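Search this forum Search Advanced search

Snack table setup, what goes where?

cirleymom
So I've been handed the concession table for the Gratside rec center again and I want to do it better than last October, when the line went out the door and half the people in it only wanted a bag of chips. We had 56 people through in the first hour and I felt every one of them. How do you all lay yours out? We've got one big table, a small food warmer, and whatever baskets I can dig out of my garage. No sink nearby, one outlet on the right-hand wall.

tableleg7
Warmer goes by the outlet, end of discussion. Don't run a cord across where people walk. Then I'd put drinks dead center at the back and the packaged stuff at the ends so the grab-and-go folks never have to stand behind the sandwich folks.

kauko_n
Tiered rack for the bottles if you can find one. I used to just line them up flat and the back row never sold, people thought we were out! Mine came from a closing-down shop in Lougher and I paid 7 bucks for it, best money I ever spent on this stuff.

cirleymom
Ooh, I like the rack idea. Do you put sandwiches out on a tray already made, or make them to order?

kauko_n
Already made, always. I did made-to-order once at the Dralotley fall fair and never again.

ebilgin
Going to disagree with Kauko a little. Pre-made is fine for the first half hour, then the bread goes dry and you're selling cardboard. I make mine in small batches and keep the rest wrapped in the cooler – only what's on the tray is unwrapped. Also I wouldn't put drinks in the center. Put the food there, it's what people come over for.

kauko_n
Ekrem, we've had this argument before :) You can do both. Tray in front, bottles right behind it on the steps. Nobody has to reach over anything if the tray is low.

ebilgin
OK, I'll give you that one. My practice layout is pretty much that anyway. Sandwich tray in the middle, red bottles behind it three and three, warmer over on the right with the skewers in it, snack bags on a wire rack below that. Other packaged snacks are way over on the left. I'm still not sure what goes in the empty basket, napkins maybe.
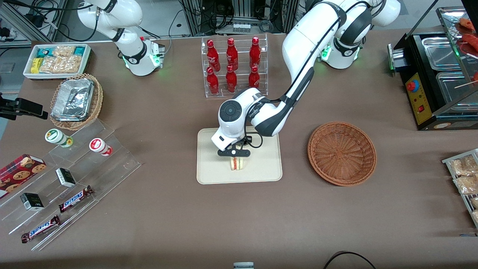
What I'd change, in order:

1. Napkins in that basket, and move it closer to the front. Right now you'd be leaning past the sandwiches to get one.
2. Price cards. I always leave these till last and then I'm writing on the back of a receipt.
3. Something for change. A muffin tin works great for coins if you don't have a cash box.

tableleg7
I'd use that basket for chips and stick the napkins at the end by the warmer. Skewers are the messy thing, not sandwiches.

cirleymom
That looks so much more put together than mine! Is the tray a cafeteria one? And do you ever stand the sandwiches up or just lay them flat?

ebilgin
Any flat tray with a lip will do. Standing up shows off the filling but they tip over once a few are gone, so I start with them up and lay them down later.

kauko_n
Flat from the start. Saves fussing.

cirleymom
OK, going with the rack and the tray in front, and I'll try napkins by the warmer first. Does anyone near Cirley have a second bottle rack I could borrow for the weekend?

tableleg7
I've got one, two steps, a bit scratched. Message me.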